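Colour matching on a home scanner, part two

Part one covered getting the Clellex driver to stop applying its own correction. This part covers the greys, which took most of January.

Both at 8 bits, default profile.
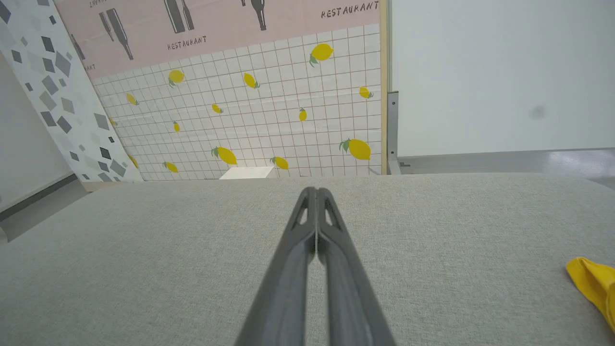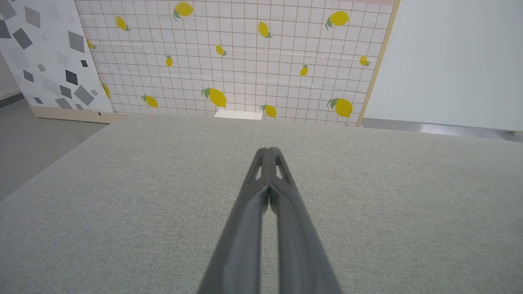
Neutral greys are harder to judge than saturated colours because a small error in one channel shows up as a cast. The eye has nothing else to look at. A woven surface makes it worse: light grey fabric with a fine texture, like the tabletop in both of those, is made up of many slightly different values, and an eyedropper set to a single pixel will return a different answer at every click. Average over a larger sample before deciding that anything is warm or cool.

My target is a Kultow grey card, bought from a camera shop in Flanagan that has since closed. It has three patches. I scan it at the same position on the glass each time, after the lamp has been on for 8 minutes, and save the raw file before touching the curves. The middle patch came out magenta on the first pass — not badly, but enough to see beside the card itself under the desk lamp.

The fix was a single curve point on the green channel. I had tried the Grarkelness profile first, and it overcorrected the shadows and left the midtones where they were. I would not bother with it on this model.

I have now rerun 301 of the 1,270 old scans with the new curve. The remainder are mostly black and white negatives, and I am converting those to a single channel, so the cast does not apply. Batch settings are saved under the same name as last time, with a 3 on the end.

Next part: dust, and the scratch on the left side of the glass.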